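**Thumb retention fault (Kemotden hand)**

The *thumb retention fault*, also called *late release* or, in older service notes, the *sticky thumb*, is a failure of multi-fingered robotic hands in which the thumb keeps pressing on an object after the controller has recorded the grasp as open. It is best known from the Kemotden hand, a humanoid hand used for sorting cards, leaflets and other flat goods, and was first logged as a separate fault at the Todstead demonstration hall. The fault is classed as a minor safety matter. The forces involved are low, but the arm may begin its next movement while still holding something, and at Todstead that movement passes close to a seated person.

## Background

Card sorting is a common bench task for dexterous hands. The object is thin, light and easily bent, and has to be placed in a slot only slightly wider than itself. The Todstead set-up uses an upright organiser on a shared desk, with the arm working from the near side and an attendant sitting at the far side. The attendant runs the session from a laptop and may also hand objects over or take them back.
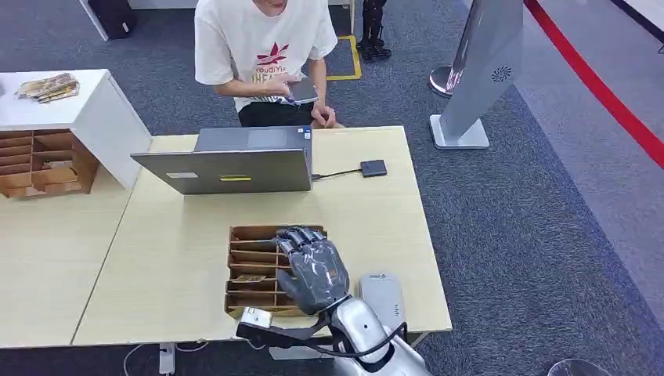
*Hand above the slotted organiser on the near side of the desk, with the attendant's position opposite.*

Two features of this arrangement bear on the fault. The hand works within a covering, which adds a small and variable load to each finger joint. The slots are also approached from above and from the side, so that the fingers curl over the compartments at the end of a placement. A finger that is slow to straighten is then likely to catch on the organiser or on its contents.

Control is handled by Ots, a sequencing program which divides each placement into approach, grasp, transfer, release and withdrawal. Ots does not measure whether the object has left the hand. It treats release as complete when the motor positions reported by the fingers fall within a set band, and starts the withdrawal at once.

## Description of the fault

In normal operation the thumb and the opposing fingers open together. In a retention fault the fingers open as commanded and the thumb lags, or stops short of its open position. If the object is resting against another finger segment, the remaining thumb pressure is enough to keep it in place. The card leaves the slot again with the hand and is carried into the next movement.

Three forms are recognised:

- **Full retention.** The card stays in the grasp and travels with the hand to the next pick position.
- **Partial retention.** The card is drawn part of the way out of the slot and left at an angle. Later cards strike it.
- **Delayed drop.** The card is released during withdrawal and falls on the desk or the floor.

The delayed drop was for a time recorded as a placement error, and the number of true retention faults before the change in the logging rules is not known.

## Cause

The thumb of the Kemotden hand is driven through a linkage, with the position sensor on the motor side. Play or binding in the linkage therefore cannot be seen by the controller. The motor may reach its open position while the thumb tip is still bent inwards, the difference being taken up by the return spring.

Inspection at Todstead found two contributing conditions. The first was wear at the base joint of the thumb. The second was the covering, which could gather into folds at the base of the thumb and resist its outward travel. Either condition alone produced a lag too short to matter in most cycles. The two together produced the fault.

A third suggestion, that static charge held the card to the thumb face, was tested and dropped. Uncoated paper cards were retained as often as glossy ones.

### Effect of the object

Stiff cards are retained more often than soft ones. A printed picture card gripped between the thumb on its face and a finger segment at its lower corner is held at only two places, and a small remaining force at the thumb is sufficient to keep it there. Soft leaflets tend to bend away from the thumb and slip out. Worn edges appear to make no difference.

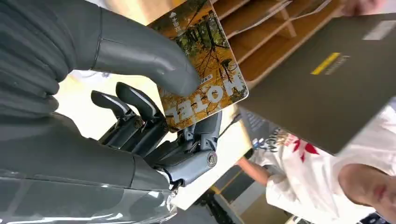

Bramix

The grip used for cards of this type is a compromise. Adding the remaining fingers would spread the load and make release more predictable, but would also cover the lower edge of the card, which must enter the slot first. The side-by-side fingers are for this reason kept clear of the edge, and most of the holding is left to the thumb.

## Todstead test series

A test series was run to measure the rate of the fault. It consisted of 1,000 placements under unchanged settings, each watched by the attendant and compared with the Ots log. Retention in one form or another was observed in 57 of them. Ots had recorded every one of the 57 as a completed release.

In 23 of those cases the card was carried through the whole withdrawal. The rest were partial retentions or delayed drops. No injury occurred. The report, dated Thursday, April 9, 2020, nevertheless raised the classification of the fault from "nuisance" to "minor safety", on the grounds that the attendant had a natural tendency to reach for a card that had not been let go.

The series was not repeated with the covering removed, and the share of the faults due to the covering alone remains an estimate.

## Safety considerations

The main hazard is the reaction of the person and not the card itself. An attendant who sees a card held in an apparently open hand may take hold of it and pull. Pulling loads the thumb against its spring, and when the card comes free the thumb snaps outwards. The fingers may at the same moment begin to close for the next grasp - the controller has no reason to wait.

A second hazard concerns nearby equipment. Where film, fabric or loose sheet material lies within the reach of the arm, a retained object or a thumb left partly bent can snag it during withdrawal. Loose translucent film is a particular difficulty, as it may be drawn into an open linkage without changing the motor load enough to trigger a stop.

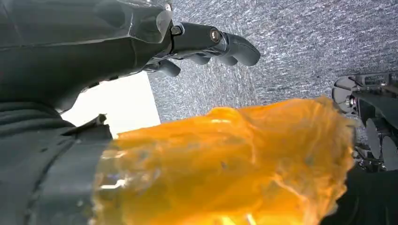
*Hand with the longest finger extended and the shorter fingers curled, above a crumpled orange plastic object.*

The position of the fingers after a stop is not a reliable guide to the state of the thumb. The longest finger may be fully extended while others remain curled, and the thumb can be hidden from the attendant's side by the back of the hand. The service notes require the thumb to be checked by eye from the palm side before anyone reaches in.

## Detection and correction

The following measures are in use:

1. A pause between release and withdrawal, during which the thumb is driven open a second time.
2. A short sideways movement of the hand before lifting. A card that has been let go stays in its slot.
3. Refitting of the covering at the start of each session, with no folds at the base of the thumb.
4. Replacement of the base joint when free play at the thumb tip exceeds 2 mm.

The pause was added to Ots in July and is switched on by default. It lengthens each cycle and is sometimes disabled for public demonstrations, a practice the service notes advise against. A tip sensor, which would remove the cause of the false record altogether, has been proposed for the Kemotden hand but requires a new thumb casting.

## See also

- Grasp verification
- Linkage backlash
- Protective coverings for robotic hands
- Shared-desk operation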